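Workshop Notes > Two-Arm Setups > Fixing Handoff Drops

How I stopped my two arms from dropping the block on every handoff

December 11, 2021

So you've got two small arms bolted to one base, you wrote a nice little pass-the-block routine, and it worked great for a week. Then one afternoon the left arm hands the block over, the right arm closes on it, and the whole right side goes limp. Block on the table, wrist hanging there, and a log full of lines that say "servo 5 no response." That was me in April, and I spent way too long on it, so let me save you some evenings.

I'm going to assume your arms are like mine: hobby servos daisy-chained on one bus per arm, a little driver board for each one, and a cable running up the links to the wrist. Mine talk through a package called Sondine, but the steps are pretty much the same with anything that lets you read voltage and error codes.

First, the safety bit. When an arm loses torque it falls, and when it comes back it may try to jump right to the last position it was told to hold. Mine did that with my thumb in the way (bruise, nothing worse, lots of swearing). So: cut the motor power before you reach in. The motor power, I mean, and leave the USB alone. If you don't have a switch you can hit without leaning over the arms, stop reading and go put one in.

Step 1. Get the log before you restart anything

I kept power cycling and wiping out the very thing I needed. Save the error log first. Mine had 326 lost packets in one run, all of them from the right arm, and nearly all from the wrist end. The left arm had zero. That already tells you it isn't your script.

Step 2. Park the arm in the bad pose

Run the handoff slowly and stop it right where the grippers meet. Use something light and small for the test, so a drop doesn't matter. Then turn off motor power, hold the arm up, and look at your cable. On mine, everything was fine with the arm folded. Stretched out to the middle, the connector at the wrist was getting pulled sideways.

Step 3. Wiggle test

Power back on, hands clear, arm holding its pose. Now take a wooden spoon (yes, really, a long one) and nudge the cable gently at one spot at a time while you watch the error count. Start at the base and work up. When I got to the last plug the count shot up with every nudge, and there was my villain! 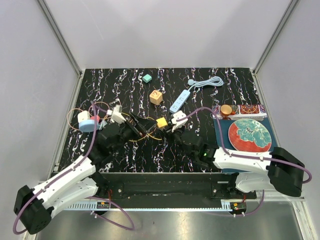

Once you know which plug it is, don't just push it back in and call it fixed. I did that twice. Kill the power, pull the plug all the way out, and check the little crimped pins with a flashlight. One of mine had backed partway out of its housing, so it made contact only when the arm was folded. Swap the whole cable if you have a spare.

Step 4. Give it slack, then tame the slack

The new cable needs to reach the gripper with the arm at full stretch and the wrist turned both ways. But too much slack and the other arm can hook it, which is a whole new way to ruin your night. I leave one easy loop near the elbow and tie it down on both sides of the joint, never across it.

Step 5. Make the software fail nicer

This is the part I skipped and regretted. Set a rule that if either arm drops off the bus, both arms freeze and hold, and neither one moves again until you clear it by hand. Lower the torque limit on the gripper too. Mine was at the full 3000, so it was squeezing a tiny block like it owed me money.

Step 6. Prove it

I ran 166 handoffs with the new cable and got no lost packets. Then I nudged everything with the spoon again, just to be mean. Still clean.

Comments

Nurhan Yazıcı: Same fault here, but at the base plug. Do the spoon test on both ends, people.

Kinga Barta: Does freezing both arms overheat the servos if you walk away?

Imogen Holroyd: Kinga, mine get pretty warm after a while. I added a timer that beeps at me.

Related
Choosing a Motor Power Switch
Crimping Small Connectors Without Crying
Sondine Error Codes in Everyday Words
Homing Two Arms on One Base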